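Section 3: Installing the Dononeo Wall-Mounted Fold-Down Desk

89 shares | 3 comments

This section covers locating, mounting and leveling the Dononeo fold-down desk in a bedroom, hallway or living area. Read all of it before drilling. Assembly of the cabinet shell is covered in Section 2 and must be complete, with the rear panel fitted and the shelf pins seated.

3.1 Before you start

Two adults are needed to lift the cabinet. Allow 60 minutes for the work, plus time for any wall filler to dry.

Tools required:
- Stud finder
- Spirit level, 24 inches or longer
- Drill with 1/8 inch bit for wood
- No. 2 cross-head screwdriver
- Tape measure and pencil
- Painter's tape

Check the parts bag against the packing sheet. The Follov hinge set is packed in its own bag, taped inside the door panel. Do not discard the tape liner until both hinges have been found. The wall rail is wrapped separately and may be under the bottom foam sheet.

CAUTION: The cabinet must be fixed to wall studs. Do not hang it from drywall anchors alone. For brick or block walls, use masonry fixings suited to the wall. They are not supplied.

3.2 Choosing the position

1. Select a section of wall with no switches, outlets or pipes behind the rail line. If the position of wiring is not known, have it checked first.

2. Confirm the clear floor space. With the work surface down, the unit projects 30 inches from the wall. Add room for a chair and for passing behind it. In narrow bedrooms, check the swing of the room door and of any wardrobe doors with the surface down.

3. Set the height. Measure up from the finished floor and mark the wall for the underside of the work surface in its lowered position. For most seated adults this is 29 inches. Where the unit will serve mainly as a side table or craft surface used standing, a higher mark may be used.

4. Mark the height of the wall rail. The rail sits above the work surface mark by the distance printed on the drilling template. Use the template from the same carton. Templates from the earlier cabinet have a different hole pattern.

Note: Thick carpet should be pressed flat under the tape measure. If new flooring is planned, add its thickness to the height mark now.

Lowering the surface over a bed is not recommended. The lower edge of the panel can catch bedding, and the support arms may not reach the locked position.
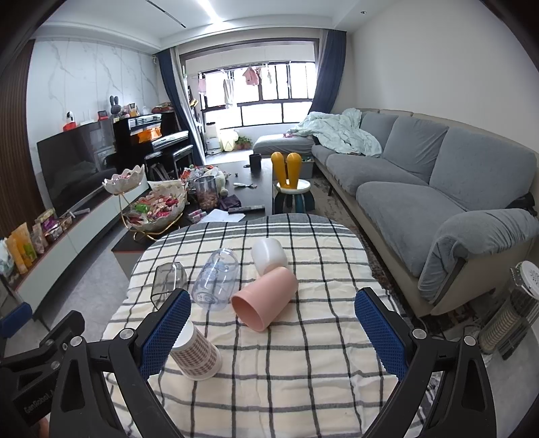
Cups and containers on a cloth-covered table.

3.3 Fixing the wall rail

1. Find two studs and mark the center of each with a short vertical line. Studs set at 16 inches will line up with the slots in the rail. For other spacings, see the wide rail in the accessories list.

2. Tape the template to the wall with its top edge on the rail line. Check it with the level.

3. Drill a pilot hole at each marked stud. Hold the drill square to the wall.

4. Remove the template. Hold the rail with the hooked edge up and facing away from the wall. Start all screws by hand, then tighten the outer two.

5. Place the level on the rail. Correct any error within the slots, then tighten the remaining screws.

6. Pull down firmly on the rail at each end. There must be no movement. If a screw turns without gripping, remove it and drill again into solid wood.

CAUTION: Do not overtighten. A rail drawn into a hollow in the wall will bow, and the cabinet will rock on it. Pack hollows with the flat shims supplied.

3.4 Hanging the cabinet

1. Keep the work surface closed and the transport strap in place.

2. With one person at each side, lift the cabinet above the rail and hold it flat to the wall. Lower it until the hooks engage. A change in resistance will be felt as the second hook seats.

3. Look along the top of the cabinet from each side. The gap to the wall must be even.

4. Fit the two safety screws through the lower back panel into the studs. The cabinet must not be opened until these are in.

5. Cut and remove the transport strap.

3.5 Adjusting the hinges and arms

The Follov hinges have two adjusting screws each. The front screw moves the panel left and right. The rear screw moves it in and out.

1. Open the panel slowly, supporting it with one hand, until both arms lock.

2. Place the level on the surface, first side to side, then front to back.

3. If the front edge is low, shorten both arms by turning the collars clockwise. Turn each collar by the same amount, half a turn at a time.

4. Close the panel and check the gap along both sides. Adjust the front screws until the gaps match.

5. Set the closing speed with the small dial on the left arm. The factory setting is 3. Use a lower number for a slower close.

Note: Cabinets finished with the Nieminen cork panel are slightly heavier at the front edge. Set the dial one step lower on these models.

3.6 Load limits and first use

The lowered surface is rated for 60 pounds, evenly spread. Do not sit, lean or climb on it. Clear the surface fully before closing. Items left near the hinge line can jam the panel and strain the arms.

Retighten the safety screws after one month, then once a year. If the arms fail to lock at any time, stop using the surface and order replacement arms, Dameck type, as a pair. Do not fit one new arm with one old arm.

For interior shelf positions and cable routing, continue to Section 4.

89 shares | 3 comments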